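Brutura opens Mulligan desk range to small offices

February 2022

Office furniture maker Brutura said today that its Mulligan desk is now on sale to small businesses and home users. Until now the desk was sold only in orders of 30 or more.

The Mulligan has a thick white top with a curved front edge. It stands on white metal legs, each fixed to a flat foot bar that sits on the floor. Buyers can choose from six lengths, and the longest is meant for shared rooms where a desk has to run up to a cabinet or a refrigerator.

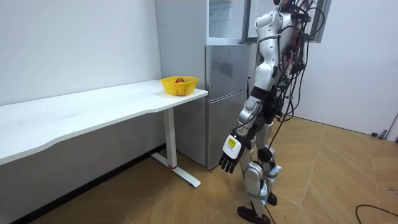 Orders placed through the Droder showroom will ship within 19 days. Delivery to upper floors costs extra, and assembly can be booked at the time of order.

"We kept getting calls from people who wanted one desk or two," said Geert Baert, sales manager at Brutura. "We had to turn them down. Now we can take the order."

Brutura sold 2,746 Mulligan desks last year, mostly to offices and schools. A matching storage unit, the Irora, will be added to the range in June. Prices for the Irora have not been set.

Press contact: Geert Baert, Brutura sales office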